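Why I'd take the shared shed over the fancy lab

I've been going to the Sernside workshop for 2 years now, and I still get asked why we bother building robots there when you could buy something finished. Fair question! My answer is that I learn more on one messy bench than I ever did from a manual.

Take packing groceries. Tadeo Gallardo reckons it's the dullest job you could give a pair of arms, and I reckon it's the best one (we've argued about this over many cups of tea). A paper bag is an awful thing to handle. It crumples, it leans, it has its own opinions about where the opening ought to be.

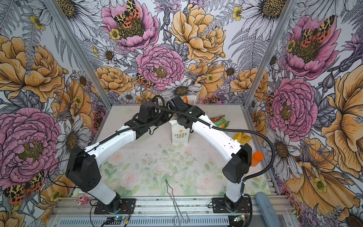

Both grippers in close at the LOVE LIFE bag, snacks and tongs still on the table.

You'd be surprised how much of the work is plain household stuff, like arguing over cable slack or what colour backdrop to put up. I love the flowers, for the record. Josefien Dewulf wanted grey.

So my pitch to anyone with 30 bucks and a free evening is to skip the glossy kit videos and find a shared bench near you. Bring your own snacks, and expect to lose a few to the robots.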